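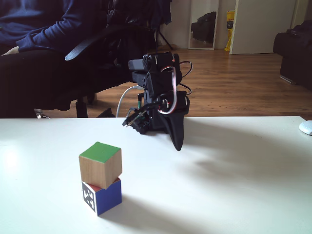

Painted blocks, one on top of the other.

Toy Library Moves to Thursday

Starting in September, the toy library at Corner will open on Thursday from 3:30 p.m. until 6. The old morning hours clashed with the Taletti music group, and several families asked for a time after school.

Membership stays at $35 a year per household. That covers two toys or one large set at a time, for up to three weeks. The catalog now lists 212 items, including a wooden train set donated by the Mandel family and a box of hand drums from Gbeho. The drums can go out for one week only, as there is already a waiting list.

Signe Viklund is taking over the returns desk. Please count the pieces before you bring a set back and write any missing ones on the card inside the lid. We do not charge for a lost piece — but we do need to know.

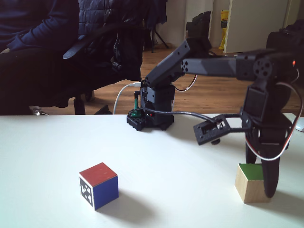

Red and blue cube, with a smaller green-topped block.

Skarphéðinn Laxdal will run the repair table on the first opening day of each month. He can glue, sand and repaint most wooden toys. Battery toys need to be left with him for 48 hours.

We are still short of puzzles for ages 2 to 4. Donations can be left at the front desk during opening hours.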